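Skokbridge clamp lamp review: two months on the sewing table

So the old Keogh finally went. It had been buzzing since spring, and one evening in the middle of a hem it flickered twice and quit, and I finished the last few inches by the light of the stove hood because I am stubborn and the pants were needed in the morning. The next day I ordered the Skokbridge clamp lamp, the one with the long arm and the color settings, and I've had it on the sewing table long enough now to have opinions.

I paid $40 for it at the Midside site, shipping included. It was a toss-up between this and the plain Enthorpe desk lamp, which costs less and looks nicer in a living room, but the Enthorpe sits on a base and I have no room for a base. My table already has the machine, the pin dish, the good scissors, the bad scissors and whatever mug I've forgotten about. A clamp was the whole point!

Putting it together was easy. The arm comes folded in the box, the head is already wired on, and all you do is screw the clamp to the table and drop the arm into the hole on top. There's a little foam pad inside the jaw of the clamp that is supposed to protect your table. Mine came unstuck the first time I moved it, so I glued it back down with the same stuff I use on shoes and it has stayed put. If your tabletop has a thick lip you'll want to measure first. Mine only just fits, and I have to come at it from an angle and say a few words.

The arm is the best part. It stays where you put it! I know that sounds like a low bar but the Keogh used to sink, very slowly, like someone nodding off in church, and I'd be halfway down a seam before I noticed my light had wandered over to the ironing pile. This one I can pull right in over the needle and it sits there all afternoon. The joint nearest the head is a bit stiff and squeaks when the room is cold. A tiny drop of machine oil fixed that for a couple of weeks and then it came back.

Now the light. There are three whites, which the box calls warm, daylight and cool, and then you hold the same button down and get into the colors. Daylight is the one I use nearly all the time. Navy thread on black cloth has been my enemy for years and I can finally see what I'm unpicking without taking it over to the window. Cool is too blue for me and makes my hands look like they belong to somebody who drowned. Warm is pleasant for hand sewing in the evening with the radio on, and it's easy on whoever else is in the room trying to watch something.

The colors I expected to ignore. Red, green, a very swimming-pool blue, and a strong pink that leans toward magenta. My niece found the pink within a minute of coming in the door and now it has to be on whenever she visits. I have a dresser full of white and cream fabric and under the pink every last bit of it goes the same shade, so you can't tell a bleached cotton from an ivory linen to save your life. Darker stuff holds up better, and a charcoal wool still looks more or less like charcoal wool.
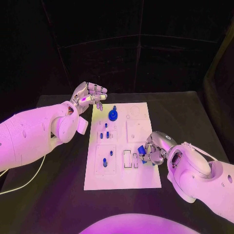

The pink is a complete waste of a button and they should have spent the money on a better cord, according to one comment left under my last post, and the same reader went on to say that hers gets stuck cycling through the colors when all she wants is plain daylight back.

I have some sympathy with that. The one button does everything: on, off, brightness, whites, colors, and it's all down to how long you press and how many times. A short press steps through the whites. A long press takes you into the colors, and then you need another long press to get out. If you let go a hair too early you land on green. I have sewn part of a zipper under green. What I do now is turn it off at the wall and back on again, because it always wakes up on the last white you used, and that's quicker than arguing with it. It would be so much better with a second button, or even a little slider on the cord, and I'd happily pay a couple of dollars more.

She's right about the cord too. It's short, and it comes out of the base of the arm pointing straight at your lap, so unless your outlet is right behind the table you'll be buying an extension. The plug is one of the fat ones and covers up half the socket next to it. My power strip has 6 outlets and with the machine, the iron and the lamp in there I'm down to two I can really use.

Brightness is good, and even. I don't get the hard shadow of my own hand over the presser foot that I used to, which I think is down to the head being wide. There's a dimmer (same button again, naturally, tap it twice and hold) and at the very lowest setting I can hear a faint hum if the house is quiet. With the machine going you'd never notice.

It doesn't get hot the way the old bulb did. I've knocked my forehead on it more than once leaning in to thread the needle and come away fine. On the other hand the bulb isn't replaceable, so when the light goes, the whole lamp goes, and that does bother me. The Keogh had its faults but I put new bulbs in it for years.

The Midside page has 2,158 ratings on it and if you scroll down far enough you start to see the same two complaints, the button and the clamp slipping on glass tables. I don't have a glass table so I can't speak to that one. A few people also mention the head arriving loose. Mine was fine, but check the little screw on the underside before you hang it over anything you care about.

A couple of smaller things. The white finish shows every bit of lint and chalk, and dark lint especially, so I go over it with a damp cloth on Sunday when I do the machine. The instructions are one folded sheet with drawings and no words, and the drawing for the dimmer is wrong, or at least I couldn't make it match what the lamp does. It also folds up smaller than I expected, so I've taken it to a quilting weekend in a tote bag with a towel around it and it got home in one piece.

Would I buy it again? For sewing, yes, for the arm and the daylight setting, and I'd put up with the button. For reading in bed I'd get the Enthorpe. I've ordered a longer cord and some new foam for the clamp, and if the button gives out over the winter I'll come back and add a note here.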